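Tonight I finally take care of the pink pieces from my closet. Pui-shan gave me this job two weeks ago and I was hiding from it.

First rule from my mother: close the zipper before you fold. If it is open, the cloth pulls to one side.

I have 25 hangers and still I never find one at the right moment — a small mystery of my home.

Peach, salmon, blush — I don't know the correct English name for this pink.

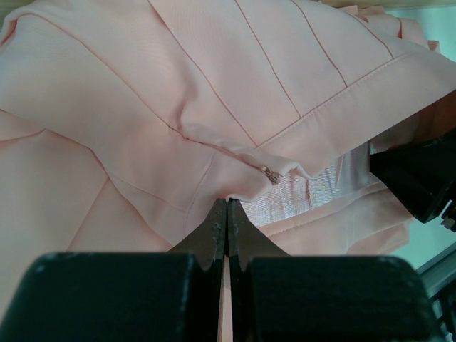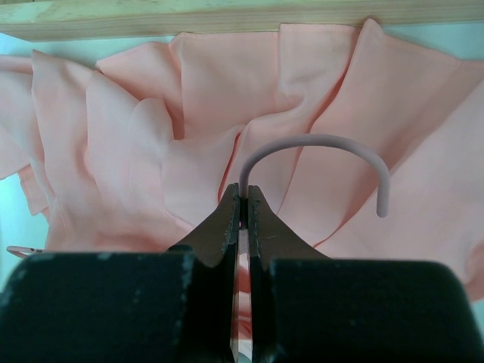
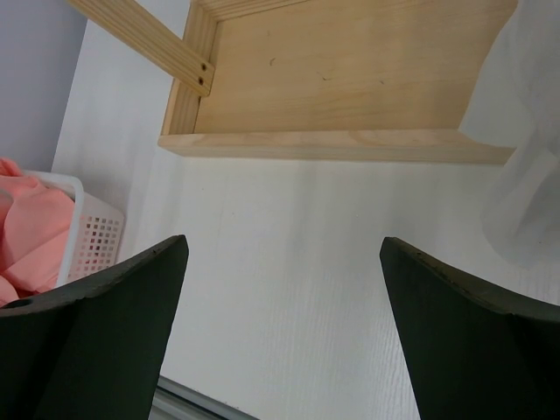

Next is ironing. I use low heat and a thin cotton towel on top, and I go slowly at the seams.

Su-chen, do you still want the long skirt? Please tell me before 9, after that I put it in the donation bag.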